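Lurdes Esteves has run the tea room on Markcombe high street for five years. Before that she spent 30 years as a school cook, and she says the tea room is harder.

"At school you know how many are coming," she says. "Here it might be three on a wet morning and 60 on a Saturday."

She buys loose tea from Kandasamy and keeps the menu short. Scones are baked at six and again at eleven if they sell.
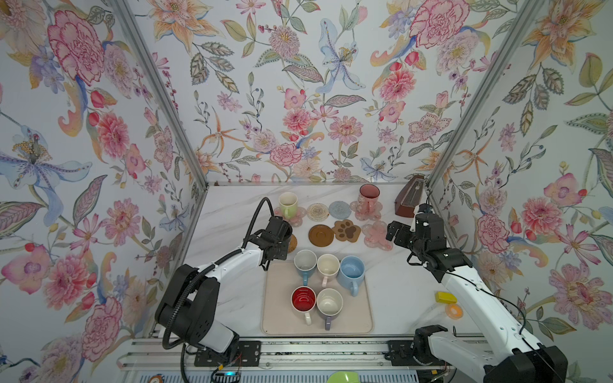
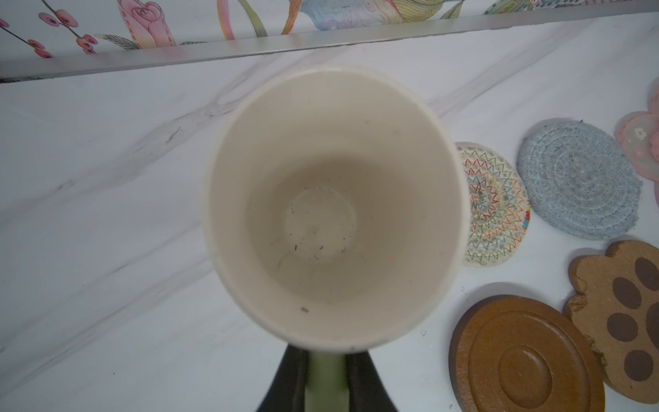

Esteves will not serve tea in mugs. "A cup cools at the right speed," she says. "With a mug you scald your mouth, then you forget it and it's cold."

Rents have gone up, and she has thought about moving to Lukside, where her baker, Prakash Hegde, lives. For now she is staying put.

"I've got the oven where I want it," she says. "I'd need a very good reason to carry it down those steps."

The tea room is closed on Mondays and for the first week of December.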